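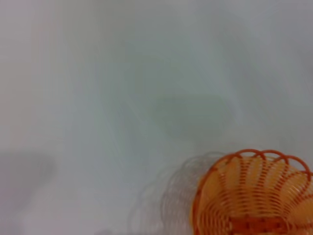 September update: the bread table

Hello Tarcísio, and thanks again for the Skeltov money! We've spent £1,442 so far, with £200 put by for flour, and the white table is up against the pale grey wall where we said it would go. The orange baskets are a hit (bright, light, easy to carry round) and I do love the loopy rims. They're for handing out buns at the Wednesday breakfast.

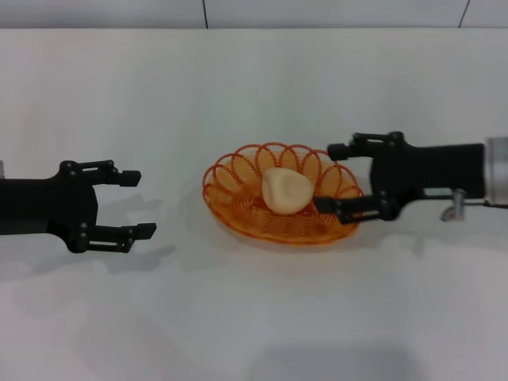
One bun to a basket looks a bit mean, I know, but people come back for seconds and it saves on waste. We had 77 through the door last Wednesday, our best yet.

We use cookies to make this site work. Accept | Manage settings

Wiping down is quick as the top is nice and smooth.
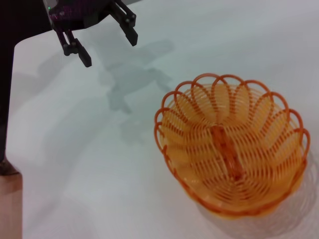
I'd still like a second table before winter. Cheon have quoted for one and I'm waiting on Dimudska, so I'll send both prices over once I've got them.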